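4.2 Open day at the Trirkoston lab

We ran the sidewalk navigation demo for the public on 8 July 2025, and it was the best day of testing we have had! Visitors from Fidarville took turns setting a goal for the simulated delivery robot and then watched it plan its own way along the street. Up to 700 people came by, far more than our hallway was built for, and many stayed for a second run (one family stayed for the whole afternoon).
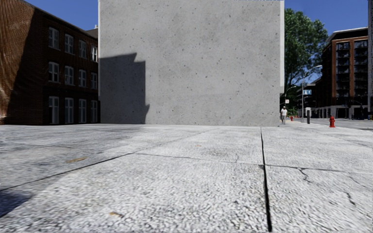

Figure 3. Simulated street corner used in the open day demo, with jointed and cracked pavement, a pedestrian near the concrete wall, and red fire hydrants.

The corner in Figure 3 was the clear favorite. Guests loved guessing what the planner would make of the cracks and the hard-edged shadows, and their guesses were often sharper than ours. Relu Surdu kept a log of the goals they picked, including some we had never thought to try. We have added those goals to the test set used in Section 5.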